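# Electric bill jumped to £180 a month, supplier says reading is right

**Khôi Mạc**

Posting quick on my break so sorry if this is a mess. Moved into a flat in Haslam, second floor, all electric, storage heaters. Previous tenant left before I got the keys so never met them. Took a meter reading the day I moved in, 2173, wrote it on the back of the tenancy agreement. Didn't take a photo. I know.

Litano (the supplier that was already there, I just stayed with them) put me on a direct debit that seemed fine. Now they've emailed to say it's going up to £180 a month, on the grounds that my opening reading was "estimated" at a number quite a bit lower than mine. So I'm paying for somebody else's winter as far as I can tell.

Rang them Wednesday. Was on hold most of my lunch. The woman was nice enough but said the reading in their system is the one that counts unless I can show otherwise. Letting agent hasn't answered two emails. The meter is the old sort with two rows of numbers, one for day and one for night, and I'm now wondering if I gave them the wrong row later on as well.

Do I just pay it while I argue? Can I cancel the direct debit? Don't want a black mark, I need to get a phone contract in November.
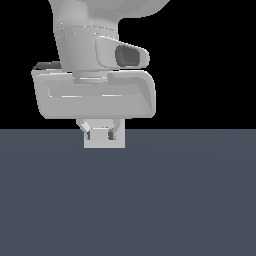
Liam Entwistle asked in a comment whether both rows had been written down at move-in or only the top one, and said not to ring again until that was sorted.

Only the one. Didn't know there were meant to be two. Have edited the title a bit.

---

**Liam Entwistle**

Right, only one row, so that's half your problem. Two-rate meter means two readings, every time. If they only got one they'll have guessed the other, and guesses on storage heaters are usually rubbish.

What I'd do, in this order:

1. Go to the meter tonight, torch, take a clear photo of both rows and the serial number. Then another photo in a week, same time of day. That gives you your real weekly use and it's hard for anyone to argue with.

2. Find out which row is night. Don't trust the label, mine was on upside down for years. Switch everything off but the kettle in the afternoon, boil it a couple of times, see which row moves. That's day.

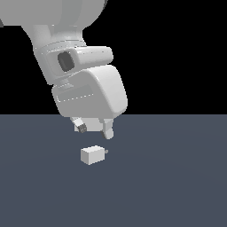

3. Write to the letting agent, proper letter or email with "move-in readings" in the subject, and ask for the inventory. Most inventories have the meter on them somewhere, often the last page. If the agent did one it's worth more than your bit of paper.

4. Put it to Litano as a complaint. Use the word complaint. "I am making a formal complaint about my opening reading." Until you say that you're just a caller.

5. Ask them what the closing reading was on the old tenant's account. They won't give you names or anything but your start should be the same as the other person's finish. If it isn't, somebody's been charged twice or not at all, and they have to look at it.

Don't cancel the direct debit! Ask them to hold it at the old amount while it's looked into. Mine held it for 4 weeks without any fuss. Cancelling can push you on to a dearer tariff and then there's missed payments to untangle aswell.
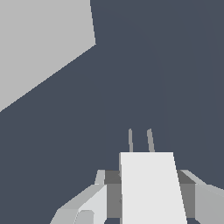
## Other replies

**pegbag_marion**

Just pay it. My sister had this and it all came back as credit in the end. Life's too short.

**Khôi Mạc**

Can't just pay it Marion, it's most of my food money!! But thanks.

Update though. Did the kettle thing. Top row is NIGHT. So I've been sending them night as day the whole time. Brilliant. Agent still quiet.

**tolly from the top flat**

Had the same meter in my last place, a Clonurer, horrible thing, display goes blank if you look at it wrong. Few bits to add to Liam's, which is mostly right.

Swapped rows is really common and it's an easy fix at their end once a person looks at it. Say "registers transposed" in the email, that's the phrase that got mine moved to the right team. They then rebilled the lot from the start.
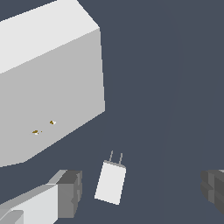

*Picture credit: Rirkau*

Mine took 12 days from the email to a corrected bill, so not bad. Keep everything in writing. If you do have to ring, note the time and who you spoke to, then send a short email after saying what was agreed.

Also look at your heaters. If the input dial is up full in mild weather you're storing heat you'll never use, and mornings will be boiling and evenings freezing. Turn input down a notch, leave output low till teatime. Won't fix the bill but it'll stop the next one being silly.

If it drags past eight weeks, or they send you a deadlock letter before that, you can take it to the ombudsman. Free. You probaly won't need to.

**Khôi Mạc**

Sent the email with "registers transposed" in it. Got an automatic reply. Photos of both rows done, second lot next week.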